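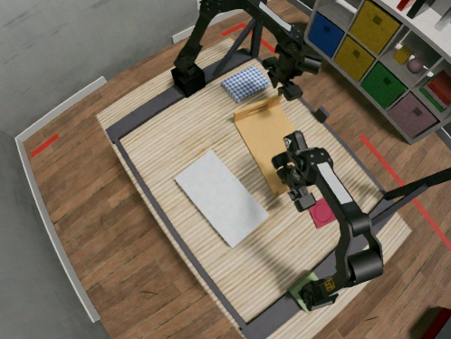 Two arms, one table: the comparison set-up in simulation, from the overhead camera.

I get asked a lot how I compare grippers before spending money on them, so I've finally written it up. I do nearly all of it in simulation first. You don't need a fancy computer and you don't need my exact arms, but you do need a bit of patience, and a mug of something helps too!

I was choosing between two sets of fingers, the Tradov ones (short and blunt) and the Moulin ones (longer, with a bit of give at the tip). Everything runs in Wesby, the simulator I've used since September, with the arms driven by the Lilto controller. If you use something else the menus will be different but the steps should carry over.

Step 1. Build a table and leave it alone

Put the two arms at opposite ends of the table, facing each other. I spent ages nudging my bases before I settled on this. Side by side looked tidier, but the elbows kept getting in each other's way, and I lost a whole evening to that. Once you're happy, save the layout under a name you won't overwrite. I overwrote mine twice.

Put a few things on the table that are awkward in different ways. Something soft (I use a checked cloth), something flat that lies right down on the surface, and something small and chunky to pinch. If everything on your table is a nice square block, every gripper on earth will look brilliant.

Step 2. Choose your camera before you choose your gripper

I know, I know, you want to get to the grippers. But if you move the camera halfway through you can't compare the early runs with the later ones, and you'll want to. I tried a low side view first and it was lovely for watching the fingertips and hopeless for telling where anything was across the table. High up and looking down won in the end. The price you pay is that the forearms hide things. 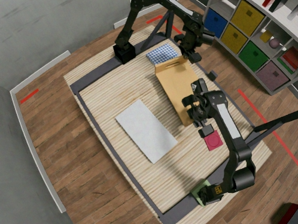

So when you're setting up, drive each arm over every object and stop there for a moment. Can you still see enough of the object to tell whether the fingers are lined up with it? If you can't, shift the camera now. Then lock it. Wesby has a little padlock next to the camera name, which I missed for weeks.

Step 3. Slow the controller down

Lilto starts up with the speed limit at 500, which is fine for waving an arm about and far too quick for picking things up. I drop it to 300 for the approach and leave it there for the lift. Use the same number for both grippers! My first lot of results was rubbish because I'd left the Tradov fingers on the faster setting.

Step 4. Run the same moves with each gripper

My routine has 4 moves: hover, lower, close, lift. Record it once, swap the fingers, play it back. You'll have to change the finger length in the gripper settings after swapping, or the longer pair will try to go straight through the table.

I did 29 runs with each. I'd planned on more, but by then I could see which way it was going. The Moulin fingers were kinder on the cloth and the Tradov ones were far better with small solid things. Neither was much good at the flat stuff. For that I push the thing to the table's edge with one arm and take hold of it with the other, and that's a separate page I still need to write.

Step 5. Watch the bad runs again

Don't just count up the good ones. Play the failures back at quarter speed and look at the moment the fingers close. Most of mine were a wrist angle that was slightly off, so I fixed that and ran the whole set again before deciding. I've gone with the Tradov pair on one arm and the Moulin pair on the other for now.

Last updated Oct 31, 2019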